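Transport Planning and Policy
Handout 4: Who gets counted at the kerb?
Module convenor: Ritu Prajapati
Issued 2023-03-17

This handout supports the fourth lecture and should be read before the seminar. It deals with pedestrian counts and the decisions that depend on them.

A manual count records people crossing a fixed line on a street. It is cheap to arrange, but it leaves out those who have given up on walking a route because the road is too hard to cross. Planners call this suppressed demand.

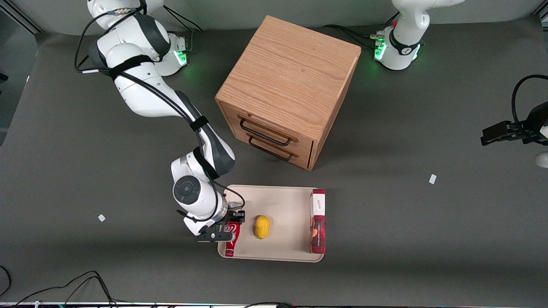
Figure 4.1. White robot arm above a tray, with a red can beside the gripper.

The main case is Plodow, a town divided by a ring road. A single survey in August found 532 people using the Pomach Street crossing in one day. Schools were closed at the time, and the figure was still used to set the signal timings for the whole year. 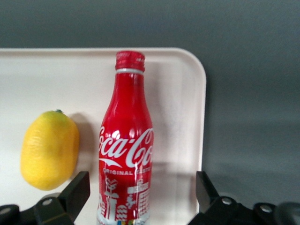
Students should note the difference between a count and a rate. A street with 2,000 walking trips a day and a street with 3,000 may carry the same share of local journeys if their populations differ.

The second case, Vekik, used household travel diaries kept over 16 days. Diaries show the purpose of each trip — school, work, care, shopping — but older residents and shift workers were less likely to return them.
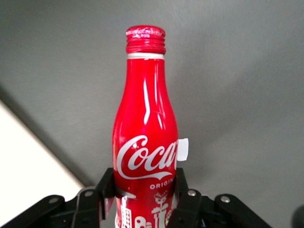 For the seminar, prepare a short note on one of the following:

Signal timings and walking speed
Survey dates and school holidays
Who is missing from travel diaries

Notes should not exceed one page. Please bring a printed copy.

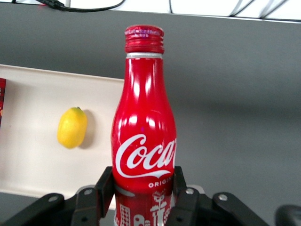 Background reading is the Virk street audit, chapters 2 and 3. Copies are held at the library desk for use in the building only.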